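How to Clean Up After Sanding Without Buying Anything New

I've read plenty of advice on sanding dust, most of it written by people with a vacuum to sell. Zekero and Brinkmann both make one. I own neither, and my shelves are fine.

Step 1. Wait
Give the dust 30 minutes to settle. Sweeping early just puts it back in the air, whatever the label on your anti-static spray promises. A dustpan and a hand brush will do for the first pass.
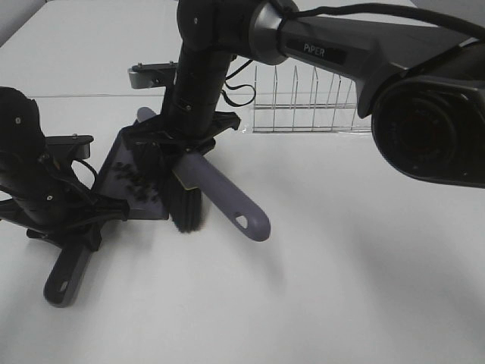 Step 2. Brush in one direction
Short strokes, toward you. Some guides want a figure eight - I tried it on a Tuesday and got dust in my coffee.

Step 3. Wipe twice
Use a damp cotton rag, then a dry one. Tack cloths are supposed to be better. Maybe, but I couldn't see a difference on pine.
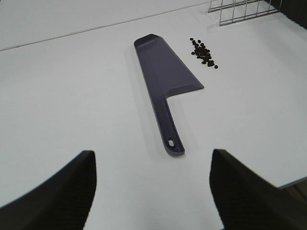

If you're going to varnish, leave the piece overnight and wipe it again in the morning. Melina Triantafyllou swears by a third wipe with mineral spirits. I skip it under water-based finishes and haven't had a bad coat yet.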